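The fixture is the method

13 Feb 2026

OK so I promised a post about the desktop computer work back in October and then did not write it, and then a bunch of you emailed, and then I still did not write it. Sorry! I'm sitting in the Pustville train station with a long wait and a big coffee, so let's go.

The short version, if you only have a minute: we've been teaching a pair of robot arms to put parts into a desktop computer, and the change that helped us the most this winter had very little to do with the learning code. It was a chunk of gray plastic and a different way of chopping up the demonstrations. I'm a little embarrassed about how long it took me to see that.

Some background. I joined the Valcárcel lab to work on imitation learning, the kind where a person drives the arms through a task a bunch of times and a network learns to do the same thing from the recordings. It works really well for stuff like moving cups around. It works a lot less well when the last bit of the motion has to be accurate to less than the thickness of a fingernail and you can't see what you're doing because your own hand is in the way. Which describes pretty much every part that goes into a computer.
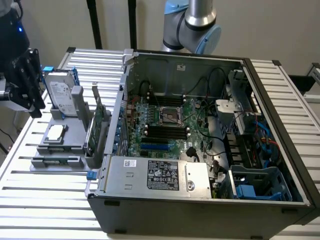 My starting point was the dumbest one possible, and I'd defend it again. I took every demo, start to finish, all the parts in one long go, and trained one policy on the whole thing. The trouble is that a computer is five or six different jobs wearing one coat. A hard drive that stands upright in its blue caddy is a big friendly thing to grab. The CPU, lying flat in its own little pocket on the parts holder, is small and thin and you really don't want to pinch it wrong, and the memory module in the long slot up front needs to be picked up by its edge and then kept level all the way over. One network was trying to learn all of those grips at once, and it settled on a sort of average of them. The average of a good drive grip and a good memory grip is a bad grip.

So the arms would get most of the way and then do this little hover. I called it the shrug. You'd see the gripper come down, pause, drift sideways a hair, come down again, pause. I have watched so much footage of the shrug that I started doing it myself at the coffee machine.

My first fix was more data, obviously, because that's everybody's first fix. We went up to 615 demonstrations. The full-sequence success rate barely moved. I plotted it against the number of demos and the line was so flat that I assumed I'd plotted the wrong column, and I spent an afternoon checking. Right column. Flat line.

It was Soledad Olmedo who got me unstuck, at the end of a meeting that was supposed to be about something else. She asked where in the episode the failures happened, and I said "all over," and she asked if I'd checked, and I had not checked. (I know.) So I went back and labeled them by hand. It took me three days and I would not call it fun, but I'd recommend it to anyone who is stuck in the same place.

They weren't all over. Nearly all of the failures traced back to the pickup. The insert was where things visibly went wrong, with the part jamming or tilting or just not going in, but if you rewound you'd find that the part had been sitting a bit crooked in the fingers from the first moment. The policy then carried that crookedness all the way across and had no way to fix it at the other end. It was being blamed for bad inserts when it had been dealt a bad grasp.

That gave us two things to try, and we tried both.

The first was the parts holder. The old one was a flat tray with shallow outlines, so a part could sit a few degrees off and still look like it was in place. The new one (printed, revised, printed again, seven versions in all, the fourth of which we do not discuss) holds each part at one angle and one angle only, and it leaves room for the fingers on the sides where you'd want fingers. We nicknamed it Gesska, after a cartoon squirrel from Kiran Nishad's childhood who kept her acorns in very strict order. The name stuck and it's in the code now, so I guess it's in the paper too.

The second was how we cut up the recordings. We now split each demo into short pieces at the points where the gripper closes or opens, and every piece gets a tag for which part it's about and which phase it's in. It's still one network! I want to be clear about that, because people hear "split" and think we trained a separate model for each part. The tag goes in as an extra input, and the network no longer has to guess from the pictures whether it's in the middle of a drive job or a memory job. A very simple rule picks the next tag. I mean really simple, you could write it on a sticky note.

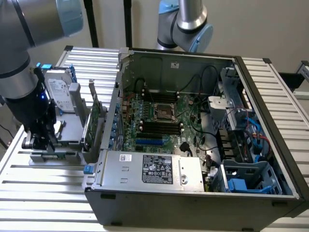 Kiran read a draft of this and objected right there in the margin: if the holder fixes the pose of every part, then a good share of the gain comes from making the problem easier, and I shouldn't let the tags take credit for it. He'd want to see the old tray with the new tags, and the new holder with the old long demos, before he believed any of it.

And he's right, so we ran both. With the old tray and the new tags, the shrug mostly went away but the crooked grasps stayed, and the success rate came up a little. With the new holder and the old long demos, the grasps were nice and square but the arms would still get confused between parts, especially after a pickup that took longer than usual. That came up a bit more. Put the two together and you get more than you'd expect from adding them up, which is the part I'm excited about. We did 600 trials across the four conditions, the same number for each, with the order shuffled so that we weren't running all the easy ones on a fresh calibration. I'm keeping the actual percentages for the paper, partly because Soledad will have my head and partly because I want to redo the error bars first.

My guess as to why they help each other goes like this. The tag tells the network which grip to use, but that's only worth something if the same grip works every time. And the holder makes the same grip work every time, but that's only worth something if the network knows which one it's supposed to be using. I haven't proved that. There's an experiment with a holder that's wobbly on purpose that should tell us one way or the other, and I've been putting it off. 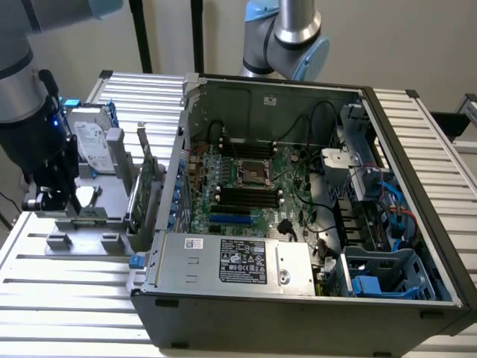 A few smaller things from the same stretch of work, in no good order.

Cutting at gripper open and close sounds clean, and it mostly is, but people fidget. When you drive the arms by hand you sometimes squeeze, let go a tiny bit, and squeeze again, and our first script turned every one of those into its own piece. We had pieces that were a fraction of a second long with a tag on them, and the network dutifully learned to twitch. Now anything too short gets merged into the piece before it. Check your shortest segments, friends.

Who gives the demos matters more than I'd like. Soledad and I drive very differently. I come in from high up and she sweeps in low from the side, and when we mixed our data without saying who was who, the results got worse. We've agreed on one approach direction per part now, and it's written down, and I've only broken the rule a few times.

Cables are still awful. Anything soft that can be in a new place each time is going to wreck your day, and a holder can't help you there. For now we route them the same way before every run and we say so in the write-up. I'd love to have a better answer. If you've got one, my inbox is open, and yes, I do read it even when I'm slow.

Also, the reset is the bottleneck. Putting everything back for the next demo takes longer than the demo does. We've been talking about having the arms do the reset themselves by running the task the other way around, taking parts out and returning them to the holder, and recording that as data too. Kiran did a first pass over in the Protstead building and says the drive comes back fine and the memory does not, because the latches need one arm to press while the other one pulls, and our two arms are not yet great at being patient with each other.

What's next is swapping in a case that the network has never seen. Same kinds of parts, different layout. I expect the pickups to be fine, with the holder staying the same, and I expect the inserts to get ugly, and then at least the failures will be at the other end of the episode for a change. I have a bet on with Soledad about how ugly (loser labels the videos).

They just called my train, so the part about camera placement will have to go in another post.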